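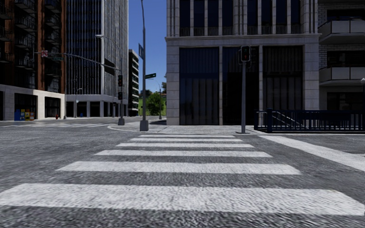 Crossing approach in the Gralitz map, one of the frames our review queue is built from.

Moving manual labeling to auto-labeling: what happened to your reviewers?
Board: Simulation and Test > Workplace

mastarm_miller
We render street scenes for sidewalk delivery robots at Lumport. Until August every frame was checked by hand: a person opened it, outlined the crosswalk, curb, poles and signal heads, compared the outlines with the scene graph and signed it off. Now Curkik draws the outlines and computes a confidence score per object. Only frames with a low score reach a person.

The labeling group was 24 people. No layoffs so far, but the job is different and I am supposed to write the new role description. Before, a reviewer did the whole frame. Now they get 400 flagged objects a shift, and most of the day is accept or reject. I would like to hear from places that are further along.

quantize_me
Same change at my shop last year. Our throughput numbers went up and the error rate on signed-off frames stayed flat for the first quarter. Then it climbed. Reviewers had stopped looking at anything outside the highlighted box. Check whether your tool hides the rest of the frame.

mastarm_miller
It dims it. There is a toggle, but it resets on every object.

curbcut
Then file that as a bug first. A role description won't fix a toggle.

I also disagree with the premise that this needs people at all. If it's rendered, you have ground truth from the engine. The engine knows where every stripe and pole is. Why is anyone outlining anything?

stripe_reviewer
I do this work, at the same company as OP. The engine knows the geometry. It doesn't know if the geometry is what the planner should be tested on. Cases from my own queue where a person was needed:

1. Pole shadow over the stripes. It is dark, long and runs diagonally, then bends into a short arm in the middle of the crossing. The pixel labeler broke the stripes where the shadow crossed them and scored the pieces high, so they were never flagged. I found it by browsing.

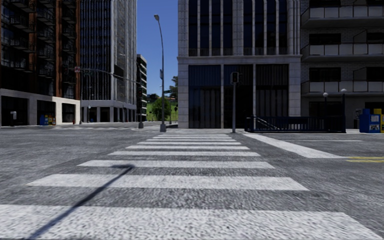
2. Railings. The black railing across the street has a sloping handrail inside it. We label the outside as a barrier. Whether the inside counts as a drop depends on the test, and the scene graph has one tag for the whole thing.

3. Far curb. It's a thin pale strip past the last stripe, and at that distance the labeler merges it with the sidewalk. This matters for a robot that has to climb it.

I used to handle all of these in one pass. Under the new flow they would arrive as separate objects, on separate days, to separate people.

curbcut
Fair on 1. Items 2 and 3 are schema problems. Fix the tags and the reviewer goes away again.

stripe_reviewer
Who fixes the tags? The tag requests all came from reviewers. The Ambaye project took our notes and made a new curb class out of them. We had time to write those notes because we were looking at full frames.

quantize_me
That matches what we saw. What we did, for OP's document:

- Random full frames mixed into the flagged queue, with no highlights drawn. We started low and settled where the reviewers stopped complaining about it.
- One block per shift with no queue, for browsing a single map.
- Objects per hour removed from individual reviews. It is still tracked for the group.

The last one took the longest to get through management. The dashboard was already built and they liked it.

mastarm_miller
Useful. Our dashboard is also already built. It shows that nearly 80 percent of frames now skip review, and that is the figure that gets quoted in meetings. The pole shadow frames are all inside that 80 percent.

curbcut
Can you post one that skipped? I'd like to see what the labeler was given.

mastarm_miller

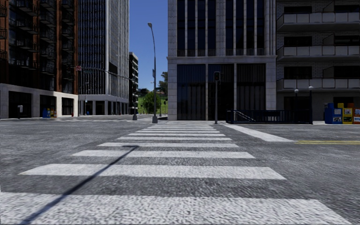 Passed with no flags. Pole shadow from lower left toward the center of the crossing.

curbcut
OK, that is a large shadow. I'd have expected the shadow pass to be rendered separately and masked out.

mastarm_miller
It can be. It costs render time and somebody switched it off for this map.

stripe_reviewer
The newspaper boxes on the right edge are worth a look too. The orange-red one is partly outside the image, and the labeler has no class for a partial box, so it becomes "wall." In the old tool I would have typed a comment on it. Curkik has no comment field, only accept and reject.

quantize_me
Ask for the comment field before you ask for anything else. Ours is free text, attached to the frame instead of the object, and the map team reads it.

mastarm_miller
Requested it this morning. The draft now says "frame reviewer" instead of "label validator," with the browsing block in it. The per-person rate is still in there, I have to argue that one separately. Will post the version that gets approved.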